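Workshop notebook, Isinach
21st July. Table covering and screen
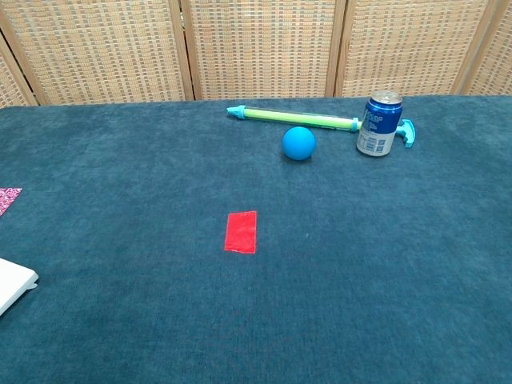 Spent the morning on the table covering. The teal fabric is the second piece we've had from Vesby and it lies much better than the first, which curled at the corners and had to be weighted. I ran the clothes brush over it in one direction, front to back. The nap still goes light and dark in patches depending on which way it has been stroked. I tried the steamer on an offcut and it made no difference worth the trouble, so I left the steamer in the cupboard.

Small specks keep turning up on the pile. Tape lifts most of them. The lint roller from the office is nearly finished, please order refills when the next list goes in.

Fixing: double-sided tape under the front edge, clips underneath at the sides. Gebhard Trummer wanted staples. I said no staples while the table is on loan from the Columon store. If they let us keep it after March we can think again.

The folding screen now stands directly behind the table. We tried it further back first and the gap was a nuisance, with small things rolling off and having to be fished out from behind the posts. Close up, the table stops the feet from sliding. The panels need to stay in a slight zigzag. Open it flat and it goes over, as we found out last week (no damage, one scuffed post, wax applied). I've put pencil marks on the floor where the feet go. Please don't mop them off.

The woven panels hold dust in the basket weave. A dry paintbrush gets it out, then the hoover with the soft head held a little way off. Don't use a damp cloth, it left a tide mark on the old Steiner screen that never came out. I did the whole thing in one go today and it took most of an hour. Next time I'd do it outdoors.

Colour. The beige and tan of the screen against the teal is better than the grey board we had before. Lime green shows up very well on the fabric. The light blue parts of the water pump are fine too. Darker blue I was less sure about, so the Pepsi can went on as a test, and I'm happy with it. Brown things will probably get lost against the weave if they are tall enough to reach that height, so keep the brown items low or leave them for the other table.

Things for the summer shelf. The water pump goes in the "long" group. It lies flat on its side without rolling off, but the pull handle does catch on a sleeve when you reach past it, so put it towards the back with the handle to the right. The can goes upright in front of it. The ball stays on the list for now. Balls have been a pain on every surface we've had, though the pile on this fabric is thick enough to give them something to sit in. Gebhard suggested a ring of clear tubing under each one. I'd like to see if we can do without.

Labels: the sheet of 100 small round stickers has arrived. Stick them to the underside only. On the can, use the base. The glue on the last lot pulled print off two boxes, so test on something we don't mind losing.

Storage. When the table is cleared, the fabric stays on and gets the cotton sheet over it. Don't fold it. The first piece still has its creases after 5 weeks on a roller. The screen can stay where it is overnight, but close it up and lean it in the corner if the big doors are going to be open, as the draught is enough to shift it.

Still to do:
Order lint roller refills
Second bottle of wax for the screen posts
Felt pads under the screen feet, 3 are worn through
Ask Vesby for the width of the roll before we cover the long table, I have two different figures written down
Find the key to the lower cupboard

Gebhard has the offcuts if anyone wants to try a cleaning product on them. Write the result on the back of the piece with a marker and put it in the tin.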